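Zwischenbericht Solardach Holtar, Stand 12. August 2018

Liebe Leute von der Testa-Stiftung, ich fasse mich kurz, versprochen!

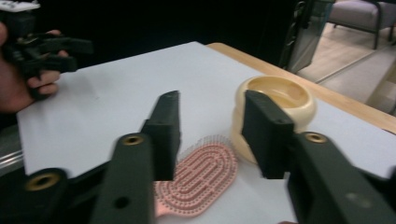

Kálmán Vass meinte neulich am Telefon, ihn interessiere eigentlich nur, ob die Anlage vor dem Winter am Netz ist, alles andere könne ich mir sparen. Also gut: ja, wenn der Netzbetreiber mitspielt. Der Antrag liegt dort seit 90 Tagen (!), und ich rufe inzwischen jede Woche an. Man kennt mich da schon.

Auf der Turnhalle ist das Gerüst wieder weg, 30 Module sind montiert, die Ostseite fehlt noch. Da mussten wir umplanen, weil der Statiker mit den alten Pfetten nicht glücklich war – wir lassen die unterste Reihe jetzt einfach weg und nehmen dafür etwas stärkere Module. Der Ertrag bleibt fast gleich, die Rechnung hängt als Anlage 2 dran.

Zum Geld: Die Wechselrichter waren billiger als gedacht, das Kabel durch den Heizungskeller leider gar nicht. Unterm Strich fehlen uns 3000 Euro. Ich würde die gern aus dem Posten für die Anzeigetafel nehmen, die kann auch nächstes Jahr kommen. Geht das formlos, oder braucht ihr einen Änderungsantrag?

Im September kommen die restlichen Module, der Zählerschrank ist auch bestellt (Lieferzeit sieben Wochen, seufz). Den nächsten Bericht schicke ich, sobald der Termin für die Abnahme steht.

Weitere Berichte
Windmessung Emstead: erste Ergebnisse
Nahwärme Nudwood, Abschlussbericht
Solardach Holtar: Projektstart
Förderrichtlinien zum Herunterladen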